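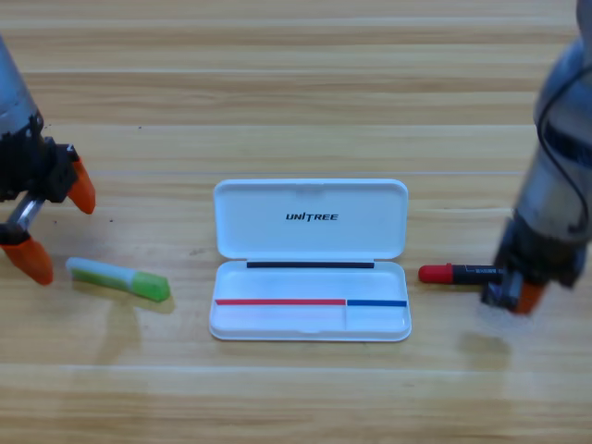

Talha Satti wrote in to ask if a hard plastic pencil case is worth having over a zip pouch, and if one with a divider wastes space. For a desk, I would take the hard case. I have used a white one with UNITREE printed on the lid since April, and the divider is the part I like best.

The larger compartment on the left takes my pens and markers. The smaller one on the right gets erasers and clips. A glue stick can go in either – I keep mine with the markers so the small side stays free.

The low divider makes it easy to reach across, but small things hop over it if the case gets shaken in a bag. White plastic also shows ink. I wipe mine with a damp cloth and most of it comes off.

My old Grellerby pouch held more and packed flatter. I still use it for travel. Four stars for the case at home, three in a backpack.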